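I have opinions about old office desktops, and I'm going to get them out of my system now. The main one is that we should be opening them up a lot more than we do. Drastcombe, where I live, sends a truckload of beige and black towers to the Lakarley depot every June, and I'd bet most of the people dropping them off have never once popped the side panel. They treat the thing like a microwave. It slowed down, so out it goes.

I was one of those people until I was well into my thirties! What changed my mind was a Dell tower I bought at a school surplus sale for less than I'd spend on lunch. I took it home, set it on its side on the kitchen table and spent a whole evening just looking in there with a flashlight. I recommend this to anyone. You don't have to fix anything. Follow a cable from one end to the other and see where it goes (it always goes somewhere dumber than you expected).

My favorite part of any of these machines is the processor socket, and my second opinion is that it's the best-designed thing in the whole box. You've got a metal plate on a hinge, a lever down the side, and that's pretty much it. Lift the lever, lift the plate, lift the chip. On the LGA kind the tiny springy pins are down in the socket and the chip just has flat pads, so there's nothing to push in and nothing to screw down. The chip gets lowered straight into place and then the plate does the squeezing.

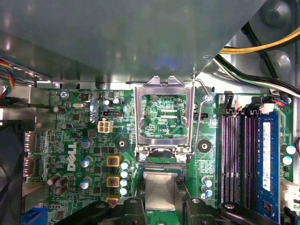 People are terrified of this step, and I get it. The first time I closed that lever it took so much more force than I thought was decent. It creaked. I let go and walked around the block and came back and did it again, and it creaked again, and it was fine. I wish the manuals would just print the word CREAK in big letters on that page and save everybody the walk.

What I'd be nervous about is the sideways stuff. Don't slide the chip around looking for where it fits. Don't drag a sleeve across the pins. Line up the notches while the chip is still in the air, and if you're not sure, lift it back up and look again – you're not in a race. My neighbor Kelly Pacheco bent a pin on her very first try and straightened it with a sewing needle and a lot of bad language, and she's been using that computer for her taxes ever since, so even the disaster version is survivable.

And here's where I get cranky. The cables! Dell and everybody else figured out a beautiful little hinge for the chip and then stuffed the wiring in like leftover spaghetti. I've had my knuckles in there enough times to have a grudge. There's always one bundle that has to be held out of the way with your third hand, and a drive cage hanging over exactly the corner of the board you need. I know it's all about fitting everything in a case that slides under a desk. I still think whoever signed off on it should have to swap out a power connector with cold fingers in my garage.

My other gripe is with how people treat the parts once they're out. I've seen processors loose in a coffee mug. I've seen one in a sandwich bag with a bunch of screws (Figueiredo, the repair shop over on the Fletham road, had it taped to the counter as a warning, and good for them). A chip wants a flat spot of its own. The best thing is one of those molded trays with a pocket for it, because the edges stay off everything and you can pick it up by the sides without touching the pads underneath. Failing that, I use the clamshell it came in, which I keep, along with every other clamshell I've ever owned, in a drawer my family does not discuss.

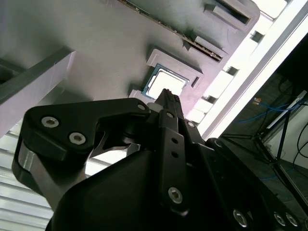 ### What about just buying a new one?

Sure, sometimes. If the board is dead or you need it to edit movies, go buy one. I'm not going to stand in the store aisle and wave a screwdriver at you.

But a lot of these old towers are one cheap used processor and a bit more memory away from being perfectly pleasant to use. Mine got both, along with a new drive, and it now does email, recipes and the world's longest game of solitaire. I'd have paid a lot more for something that does precisely the same solitaire.

Check the board's list of supported chips before you order, please. I skipped that once and now own a very nice processor that fits nothing in my house. It's in the drawer. If you've got a machine for it, come by and we'll open yours up on the kitchen table.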